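Wondov bench — dish-wiping cell, maintenance meeting
Friday 23rd October

12 shares · 4 comments

1. Minutes of last meeting
Agreed, with one fix: the spare gripper fingers are at Guimarães, not on order.

2. Cable routing
Long talk on this one, and a good one. Slack at the wrists has to stay generous or the connectors take the strain, but a loop that hangs low can catch a rim. Agreed to try one extra clip on each upper link and leave the shoulder loops alone. The Fitier clips fit nicely and we have 40 of them.

3. Service interval
Finger screws will be checked every 300 cycles and joint bolts every 1000. The first draft said 500 for both. Everyone was pleased to see the joint bolts holding so well — a lovely result for arms that run all day.

4. Sponge grip
The left gripper holds the sponge at its forward tip. Closing force goes down one step so the sponge keeps its shape. New sponges to be seated by hand and the grip saved before the first wipe.

5. Wrist cameras
Lenses to be cleaned at the start of each shift with the Furkura cloths, dry. Glare off white dishes is still a nuisance. We will try lower exposure on the wrist views first and touch the room lights only if that fails. Really looking forward to this test!

6. Tray position
Corner marks for the brown tray to be made before the November run. Height offsets for bowls and plates go in separate files.

7. Any other business
Base clamps: torque sheet to be reprinted, larger type.

Views attached to items 2, 4 and 5:
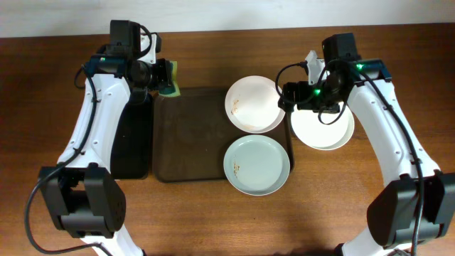
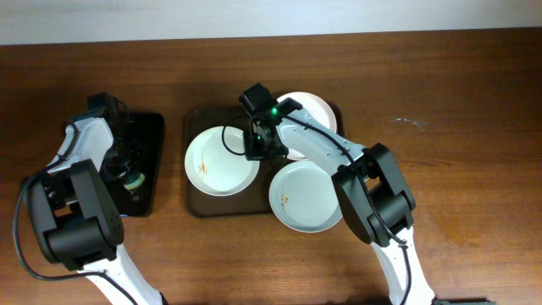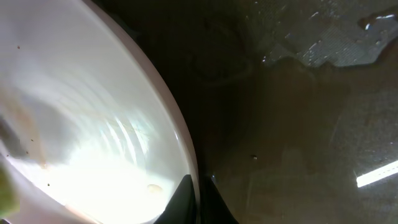

Dish-wiping cell: both arms over the table (first and second), close view at a gripper (third).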